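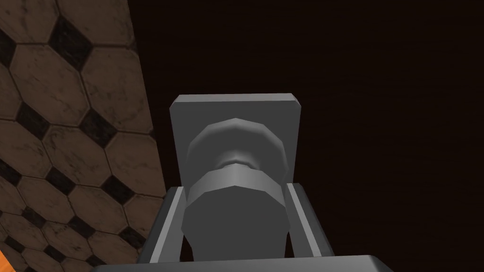

Drivers wanted for long-term owner panel, Prandwood area

Posted 2021-02-25 – 3 min read

Priris is looking for people who own and regularly drive an older manual-transmission car and are willing to keep a log of it for us. We publish running-cost reports for used-car buyers, and the next one covers small coupes and hatchbacks built between the late nineties and the mid-2000s.

Most of what is written about these cars comes from press drives when they were new. We want to know what they cost to keep on the road now: clutches, bushings, rust repair, the heater control that quit in January and took the dash apart with it.

What you would do

You fill in a short log every time you buy fuel and every time money is spent on the car. The fuel entry asks for odometer reading, gallons and price. The repair entry asks for the part, who did the work, and a copy of the receipt. Work you do yourself counts, and we ask for your hours as well as the parts bill.

Twice during the panel you bring the car to the Hung workshop in Prandwood for an inspection. It goes on the lift, we measure brake and tire wear, run a compression test and take notes on corrosion. Allow half a day. Shu-fen Cheng runs the inspections and will go over the results with you before you leave. You get a printed copy.

The panel runs for a year. We expect most drivers to cover around 700 miles a month, but lower mileage is fine if the car is used every week. Cars in storage over the winter do not qualify.

Who can apply

You must be 21 or older, hold a valid license, and be the registered owner. The car must be insured, street legal and at least 12 years old. Light modifications are OK – wheels, exhaust, a radio. Engine swaps and track-only suspension are not, as the figures would be no use to a normal buyer.

We have 3 places left for coupes and 2 for hatchbacks. The hatchback places will go to cars with more than 100,000 miles on them.

What you get

$996 for the full year, paid in four equal parts. If you sell the car or it is written off, you keep what has been paid to that date. Both inspections are free. We do not pay for repairs, and we do not ask you to make any. If an inspection finds something unsafe we will tell you, and logging stops until it is fixed.

Your name is not printed. The make, model, year and mileage are.

How to apply

Write to Manouchehr Karimi at the Priris office with the make, model, year, current mileage and a list of any work done since you bought the car. A couple of lines on how you use it will help. Please do not send original receipts at this stage.

14 shares – 4 comments

Comments

Pravesh Baloyi
Does a car with a rebuilt transmission count as modified? Same type as the factory one.

Manouchehr Karimi
Like for like is fine. Put the date and mileage of the rebuild in your list.

Siu-fong Shih
Any chance of doing automatics next time? Plenty of us drive them.

Shanthi Matubbar
Sent mine in last night. 2003 coupe, second clutch, original everything else including the squeak.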